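Blue tape and one good plate

Saturday, March 22, 2025

So I finally gave in and taped off the table! Wichai has been telling me to do this since August, when four of us tried to plate dinner on it and there were elbows in everything. Blue tape, two long strips, a square for each job. That's the whole system (he calls it a system, I call it tape).

I started with the pale plate, the icy blue-white one with the wide rim, and gave it the panel on the right. I love that glaze so much. 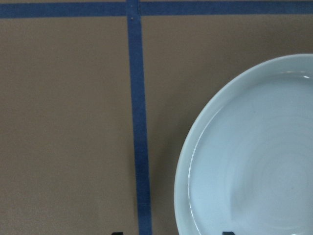 Getting the lines straight

Ha. My lines lean. I did it by eye, and then Fongchan came over with a ruler and some opinions, and by then I was hungry and left it alone. One side of the crosswise strip sits a hair higher than the other, and there's a little crease just under the crossing that I keep wanting to pick at. I've told myself I get two do-overs before the roll runs out, so it stays for now.
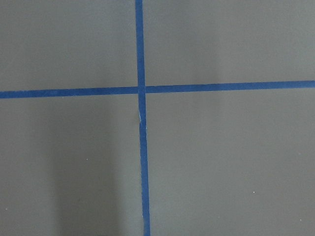 The cross, crease and all.

Next up is deciding who gets which square. Yevhen has already asked for the one nearest the bread.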